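Floor Rules for the Produce Station: Frequently Asked Questions

Last revised in June. Applies to all operators, reset staff and visitors at the Trimenico practice store. Questions that aren't covered below go to Felicidad Cabanatuan, extension 3779.

Who has to follow these rules?

Anyone who steps onto the carpet while a robot is powered. That includes people who are only there to restock, take notes or walk a guest through. Office staff who stay behind the yellow line don't need the training, but they do need to stay behind the line.

Do I need to be certified to run a session?

Yes. You need the half-day floor course and 8 supervised sessions before you can run one alone. Sessions at the Kpodo site count toward the total if the supervisor there signed your sheet. Sessions on the old single-arm cell don't count.

How fast can the arms move?

The session profile is capped at 30 percent of full speed, and that's what you use for all picking and basket work. The 40 percent profile is for free-space moves during setup checks, with no one on the carpet. Don't edit the caps. If a task can't be done at the normal cap, write that in the log and move on to the next one.

How close can I stand?

Outside the reach of both arms, fully extended, whenever the motors are live. People tend to judge this by where the arms are at the moment. Judge it by where they could go. The reach line is taped on the carpet, and when the display gets moved the tape has to be redone before the next session.

Can I hand something to the robot?

No. Put the item in a bin or in the basket while the robot is paused, step back over the line, say "clear," and wait for the operator to say it back. This goes for the basket too. If it slips out of the gripper, pause first and pick it up second.

Why artificial vegetables? Don't they make the task too easy?

We get asked this a lot. Real produce bruises, leaks and changes size through the week, and then the morning's results can't be compared with the afternoon's. It also puts juice on the fingers, which means a cleaning stop. The artificial pieces stay the same. They are lighter and stiffer than the real thing, so any report that quotes a success rate has to say that artificial produce was used. Please don't leave that line out of a summary slide.

How should the bins be filled?

Follow the fill card for the session. Some cards call for one kind of item per bin, some for two kinds front and back, and some put a stray item where it doesn't belong. Strays are on purpose, so don't tidy them. Pour or pile items the way a store clerk would. Don't line them up to make the pick easier. 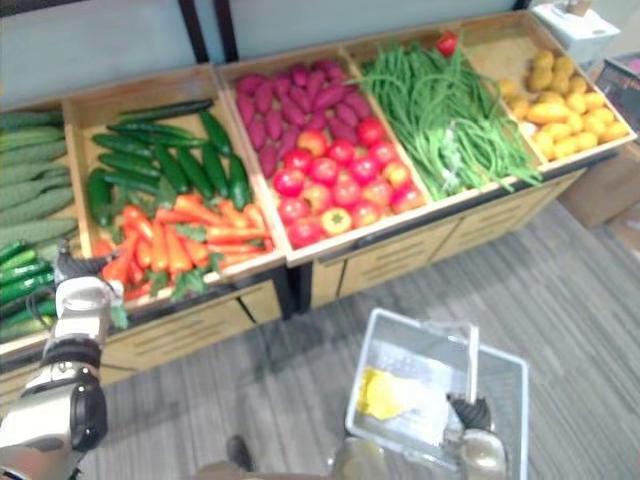
Long, floppy items are the exception to the "leave it alone" rule. Green beans may hang over the front of the bin, but if they reach the carpet, lift them back before you start. A strand under a foot or a base can pull a whole bundle down.

What is the rule for the shopping basket?

One arm holds the basket and the other one picks. Keep the basket below the rim of the bins unless the card says otherwise. Check the rim and the handle for cracks before each session, and run a thumb along the edge where the fingers grip. Clear plastic hides small cracks well. A cracked basket goes in the scrap tote, even if it's the last one.

Clear baskets also give the vision software trouble at times. If the robot loses track of the rim twice in a row, stop and note the lighting. Don't put tape or stickers on the basket to help it along — the Zemura team found stickers on two baskets last winter and had to throw out the results from both.

What about boxes and other things near the display?

Supplies can stay in the room as long as they are outside the taped area. Cartons on the floor next to the display are fine between sessions. Before the motors go live, check each one against the tape and move any that cross it. Nothing loose goes on top of the display posts.

When do I use the emergency stop, and when do I just pause?

Use pause for ordinary trouble: a dropped item, a bad grip, a question from the next room. Use the emergency stop if a person crosses the line, if an arm pushes against the display and doesn't back off, or if you aren't sure what the robot is doing. You won't get in trouble for pressing it. After an emergency stop the arms may sag, so keep your hands out from under them until they settle.

Do we follow an outside standard?

The site risk assessment was written with the published safety standards for industrial and mobile robots in hand, and it is kept in the red binder by the door. This page is the short version. Where the two disagree, the binder wins, and please tell Felicidad so the page can be fixed.

What goes in the log?

Start and end time, operator, fill card number, basket condition, every stop and the reason for it. Log failed picks as well as good ones. Use the Kondetis form on the tablet, or the paper sheet if the tablet is down. Paper sheets get typed in by 5 p.m. the same day.

Can I bring visitors or take pictures?

Visitors are fine with a day's notice, up to two at a time, and one certified person has to stay with them who isn't running the robot. Pictures are allowed from behind the line. Ask before you post any that show the whiteboard.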